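Tistel Makers' Help
Home - Boards - Build logs - Parts swap - Search - Log in

Two-arm build: right wrist cable keeps pulling the gripper off its zero

Merle Ruddock

I have been building a two-arm tidying robot at home, using a pair of secondhand Skorkolo arms on a base I welded up in the shared workshop at Dotcombe. Head camera, parallel grippers, one board per arm. The spare bedroom is the test area.

Reaching down to the floor is fine. The trouble starts when an arm goes out over the bed. Past a reach of 505 mm the wrist on the right arm settles 7 mm away from where it was sent, always to the same side. The left does the same thing, but less. Both cables hang outside the arms. I cut them to 600 mm before I had worked out the full travel, and I suspect they are either too short or too stiff.
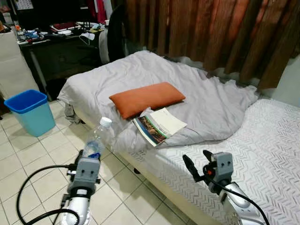 Cable routing is the part I would like opinions on before I order anything. The options as I see them are a spring-loaded reel at the elbow, clips along the arm with a service loop at the wrist, or a thinner cable. The left one currently swings out in a wide arc over the tiles before it comes back to the base of the arm, and I don't want that catching on the bin or a bottle when the base turns. The right one trails down along the arm and is tidier, but it has the worse error. Supply is 24 V and the controller is a Trevaskis board with the stock firmware.

pellow_k

Measure before you order. Disconnect the cable at the gripper, tape an equal weight to the wrist, and send the arm to the same pose. If the error goes, it is the cable. If it stays, you have backlash or a loose wrist coupling and no amount of clips will help.

Assuming it is the cable, I would go for clips and a service loop. A reel adds a constant side load, and that is what you are trying to get rid of. Fix the cable firmly at two points, one just behind the wrist joint and one just past the elbow, and leave enough slack between them for the wrist to turn to both stops. Make the loop at the joint and keep it close to the axis. Free cable hanging from the gripper acts as a lever and the small wrist motor has to hold it up.

Use fine-stranded flexible cable, silicone jacket if you can get it. Keep the bend radius to more than 7 times the outside diameter. Ordinary PVC flex goes stiff in a cold room and your zero will drift with the weather.

Dunmallet

Had this on mine, swapped the cable, fixed.

oss_and_cart

Agree with the weight test. One addition: check how the firmware stores its zero. On my Trevaskis board the wrist zero was 1,173 encoder counts, and it was saved at power-up with the arm wherever it happened to be resting. If the cable is pushing on the wrist at that moment, the offset gets baked in and you see it everywhere, though it may only be obvious at full reach. Home the arm with the cable unplugged, save, plug in, then compare the two numbers. Any difference is the cable load.

Also, do the first tests over a hard flat surface. A duvet gives under the fingers and you can't take a reliable height from it.

Comments

Merle Ruddock: Did the weight test. Error on the right drops to almost nothing, so it is mostly cable. Still a bit on the left. Will check the coupling.

pellow_k: Grub screw, probably. Flat on the shaft and threadlock.

hobnail: What are you doing for an emergency stop in a bedroom?

Merle Ruddock: Mushroom button on a lead, cuts the 24 V to both arms.

Related
Choosing a bend radius for moving cables
Skorkolo elbow joint: replacing the bearing
Trevaskis board loses settings after brown-out
Dotcombe workshop: welding bay hours for August
Gripper finger pads, what sticks and what peels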